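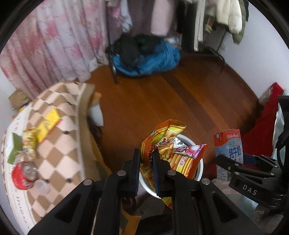 Hi everyone,

A few of you asked about snacks for the July get-together at Nistar, so I'm replying to the note below.

> I'm happy to bring drinks, but what does everyone like to nibble on? Last time we had far too many chips and nothing for the kids. And do we need our own bowls?
> (from the Tudinero side of the list)

No need for bowls! I have plenty, including the round white one that always ends up on my table with the checkered diamond cloth. I like to pile the little packets in it and let people dig around for their favorite. The shrimp-flavored sticks in the orange and yellow bag are what I'd stock up on (I could eat 2 bags by myself, and have), and the small pink and red packets can go in with them. Plain milk goes nicely with all of it, so I'll put out 2 cartons, though if you'd sooner have juice please do bring some along.

The shop on Milošević carries most of this, and if they've run out, try the one across from Dristusik. Let me know if anybody has a shellfish allergy and I'll keep those bags on a separate table.

Warmly, and looking forward to seeing you all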